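FOR RELEASE IN MAY

Farnero Opens Its Doors for a Day of Robots, Bread and Plenty of Questions

I've been writing these announcements for Farnero for a long time, and I don't usually get to write one this fun. This May we're opening our demonstration room to the public, and yes, you can come and watch a robot handle the baked goods!

We started in 1995 fixing conveyor drives for small food plants, and handling soft things has been our headache ever since. Metal parts are easy. A bread roll squashes, flakes and never comes out of the oven the same shape twice, so that's what we decided to show - bread, in a basket, on a table with a cloth on it, the way you'd have it at home.
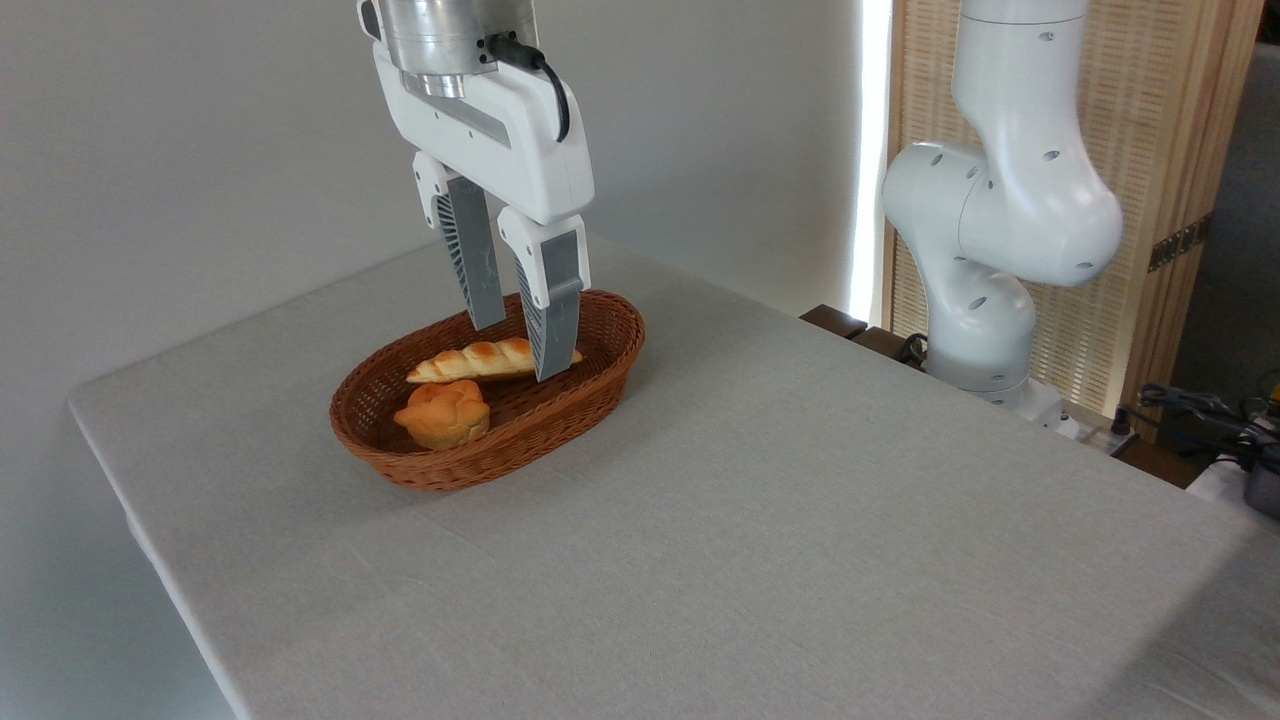
The bread program is called Itura, and we run it together with our neighbors at Dumitard, who look after the software side. Each demonstration lasts 30 minutes, and I've asked the engineers to leave a good part of that for questions (they love questions, so bring the odd ones). Kids are welcome, and so are bakers - we'd really like to hear from people who move rolls by hand all day long.

Doors open at 10 a.m. at the Widmer Building, and the last demonstration starts at 4 p.m. Admission is free, but we only have 300 places, so please reserve yours through the Farnero front desk. Coffee is on us.

Reporters who'd like to film or talk to the team can come in at 9 a.m., before the crowd. Just let the front desk know you're coming and how much gear you're bringing.

Press contact: Farnero Communications, Widmer Building, ground floor

###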